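Home | Checklists | Rentals | Linen & Laundry | Contact

Filed under: Turnovers, Bedrooms, Things Left Behind

BEDROOM AND LINEN INSPECTION, WITH COMMENTS
Skellbridge holiday units, upstairs bedroom
Checked 2026-04-14

Marks used: OK, FIX (do it before the next guest), WATCH (look again next visit), N/A. Comments are mine. The printed form allows one line per item and I have ignored that, as usual.

1. Door, handle and latch
OK. The door closes without being lifted, a big improvement on February, when it had to be persuaded with a hip.

2. Smoke alarm
OK. Test button pressed, regretted at once. Date on the back still good. Please stop hanging coat hangers off the alarm bracket. It is not a coat hook and it has never once held a coat.

3. Window, catch and cord
WATCH. The catch is fine. The blind cord was dangling again, with the cleat on the wall doing nothing. Wind it up and leave it wound. This is a child safety item and the one line on the form I won't be funny about.

4. Power points, lamp and leads
FIX. Bedside lamp lead was running under the rug. Moved it back along the skirting. The bulb is a 15 watt, suitable for guests who prefer to read by memory. The fitting will take a brighter one.

5. Heater clearance
OK. Nothing within a metre of it. The sticker says one metre and somebody has underlined "one" in pen, so at least one other person reads these stickers.

6. Floor and walkways
OK, after I moved the blanket box. It had crept out from the wall and was waiting for a shin. There are 40 centimetres between the box and the bed now. Leave it that way.

7. Bed frame and slats
OK. All bolts tight. One slat squeaks if you press on it. Guests have mentioned the squeak in the book, with more detail than required.

8. Mattress and protector
OK. No stains, no tears, label legible. Seams and corners checked for bugs with the torch, nothing found. Rotate at the next visit. The form says "rotate quarterly" and the pencil marks on the tag suggest we interpret this loosely.

9. Fitted sheet
OK for damage, WATCH for presentation. It's the leaf one, white with the soft greens and peach and the dark leaves scattered about. No holes or pulled threads that I could find. The wrinkles are another matter. Nobody is asking for hospital corners, but a sheet should look as though it has met an iron, or at least heard of one.

10. Items left on the bed
FIX. One large black garment, spread out on the mattress as if it had paid for the night.
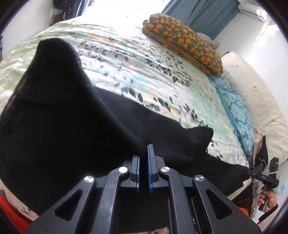

Item 10. Black garment on the leaf sheet, before folding.

I am not going to guess what it is beyond "garment". It has a long thick edge that looks like a seam, a little tab that sticks out like a loop, and more fabric than any one item needs. I went over it twice looking for the front and have concluded that this is between it and its owner.

For anyone dealing with left-behind clothing, the procedure has not changed:

- Check pockets, if you can find any. Go slowly, pat first, fingers second. Sharps and lighters are the reason.
- Shake it out over the floor and not over the clean bed.
- Look along the seams for anything that moves. If anything does, bag it, tie the bag and ring the office.
- Fold, label with the unit and the checkout date, and put it in the lost property tub. The tub is in the laundry cupboard. The tub is not the dryer.
- Don't wash it. We tried being kind once and bought a guest a new wool cardigan.

Black clothing on a pale sheet also means a lint check afterwards. Use the roller, work from the pillow end down, then look at the sheet sideways in the light from the window. If it still looks as though a cat has been through, change the sheet.

11. Quilt and spare blankets
WATCH. Spare blanket smells of cupboard. Airing would help. So would not storing it beside the onions.

12. Pillows
FIX. Two have gone flat and one has gone lumpy. The Farah pair from the last order are holding up best. Order the same again, please, and skip the "luxury cloud" ones, which have settled into something closer to fog.

13. Wardrobe
OK. Anchored to the wall, bracket tight, both doors close. Hangers are a mixed lot but they all hang. The wardrobe was, I note, available to the black garment the whole time.

14. Laundry basket and carrying
WATCH. The big basket is too heavy when full, particularly on the stairs. If you can't see your own feet over the top of the load, make two trips. I am aware that everybody makes one trip. I am writing down that I said it.

15. Lint trap and dryer vent
FIX. The trap had a full felt hat in it. Clean after every load, not after every guest. The Pralameck dryer in the laundry has run 81 cycles since its last service according to the card on the side, and the card wants it looked at before 300, so we're fine there. The trap doesn't care about the card.

16. Cleaning products
OK. Trultodo spray on the high shelf, lid on, original bottle, label facing out. One unlabelled squirter of something blue found under the sink and tipped out. If you decant it, write on it.

17. Final look from the doorway
Not done until item 10 is folded and gone. Stand at the door, look at the bed and ask whether you'd be pleased to have paid for it.

Result: conditional pass. Items 4, 10, 12 and 15 to be closed off before the next arrival. Items 3, 9, 11 and 14 carry over to the next visit, where I expect to meet most of them again.

If the owner of the garment gets in touch, ask them to describe it. I'd be interested to hear how they do.

15 comments | 40 shares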